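# Version 9 of the Wokurik hill climb is ready for download

The team behind the Wokurik hill climb has released a new version of the track in March, after a long winter of work. It is the biggest update since the road was first published, and it is again free for all users of the simulator.

Wokurik is a narrow mountain road with 30 corners, starting at the bridge in the village and ending at the parking place of the old weather station. Many drivers know it from the Plevbridge online league, where it was used as the last round of the season. The complaint then was always the same: the road was fun, but the upper part had bumps which threw light cars into the barrier. These bumps came from an error in the height data, and they are now removed.

"I drove the section above the forest maybe 300 times to find the bad places," says Vilhjálmur Ladefoged, who built the original road and still makes all the surface work. "Some bumps I have left in, they exist also in the real road. If you feel one in the braking zone before the chapel, please do not report it. It belongs there."

The second big change is the trees. The old version used flat trees which turned with the camera, and in the replay this looked quite strange. The new forest has nearly 3000 trees made in 3D, in four different types, and there is a lighter version for older computers. You choose it in the track menu, under the name "Wokurik Light". The road itself is identical in both, so drivers with the light version can race online together with the others.

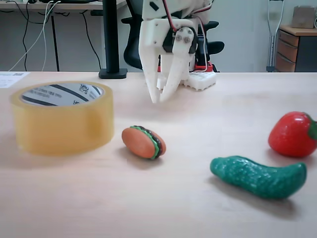
Neema Simiyu has taken care of the sound and the lights. In the tunnel the engine now has a proper echo, and the lamps in the village go on at dusk. She has also moved the start lights a little to the left, so they can be seen from cars with a low roof. In the previous version, drivers of small open cars had to guess when to go.

There are some smaller corrections too:

- The timing line at the middle split now works in both directions.
- The pit boxes are wider, and two cars no longer start inside each other.
- The AI drivers brake later for the double hairpin. They are still too careful in the tunnel.
- The Ansari advertising boards have new textures and can be read at speed.
- Missing grass near the finish has been filled in.

Downhill racing is possible for the first time, but the authors call it a test. The AI has no line for this direction, and in the cockpit view the sun can be very hard in the late afternoon. For a first try they advise to set the time to 10 in the morning and take a car with not much power.

Before you install, delete the old Wokurik folder completely. If you copy the new files over the old ones, the simulator may load the old height data and the car will fall through the road at the start. Your best times are stored in another place and will stay, but the online table begins from zero, as the road has changed too much for a fair comparison.

The Todum league has already put the new version in its spring calendar. It will be driven there with historic touring cars, two runs uphill for each driver, and the better time counts. Registration is open on the league page, and beginners can join the practice server without a password.

For the next version Ladefoged wants to make a wet surface, and Simiyu is looking for recordings of small four-cylinder engines from outside the car. Anyone who has such recordings can write to her in the track's forum thread, where setups are also being collected.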